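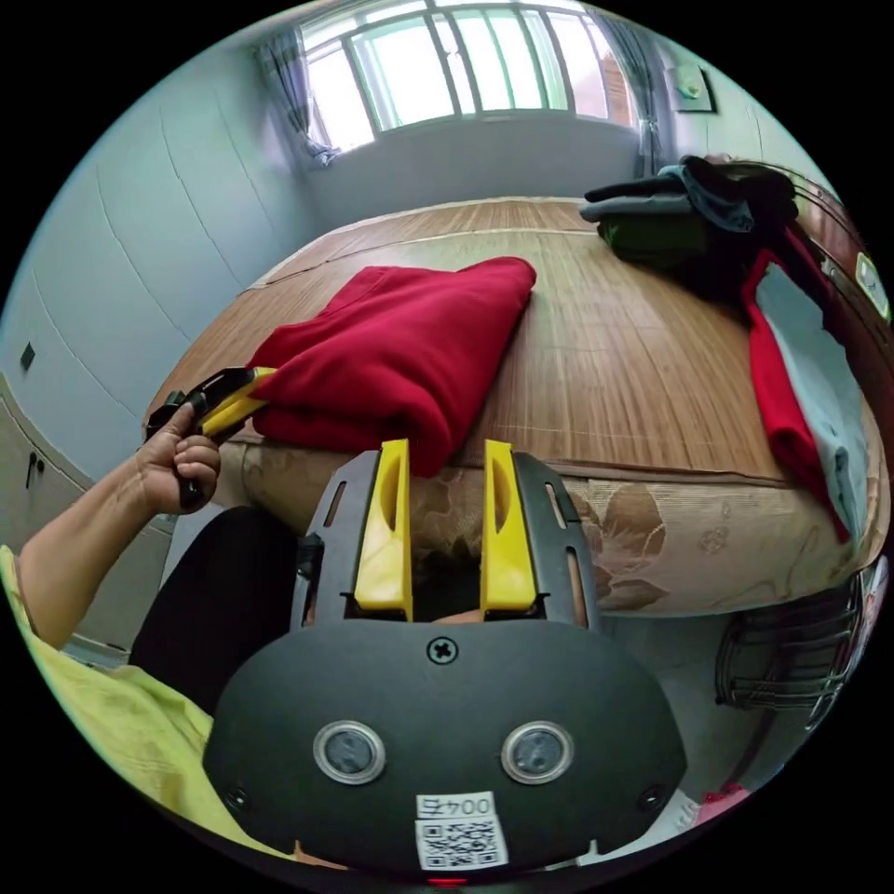

Every January I ask the same question: can a machine fold my laundry yet? Every January I am still the machine.

14 replies · 61 likes

A folded sweatshirt is easy to want and hard to explain. Try telling someone where the corner of a sweatshirt is. Now tell them again after you drop it.

The Cikine folding cabinet sold for $1,160 and wanted every shirt clipped in by hand, facing forward, buttons done. By then I've met the shirt. We're practically finished.

9 replies · 48 likes

A T-shirt has three ways of lying flat and around 3,000 of not. One sleeve behaves, the other side bunches up, and whoever is folding has to notice.
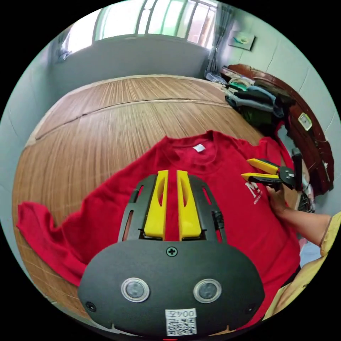 Youssra Hajji: my mother does a shirt in the time it takes me to find the neck hole. Beat her first, then we'll talk about robots.

Fair, Youssra. Your mother also puts the pile away, a feature I haven't seen on any spec sheet.

My guess: towels soon, T-shirts eventually, fitted sheets never. I'll check back next January from under the pile.

22 replies · 5 shares

© Loltdale Notes · Contact · Back to top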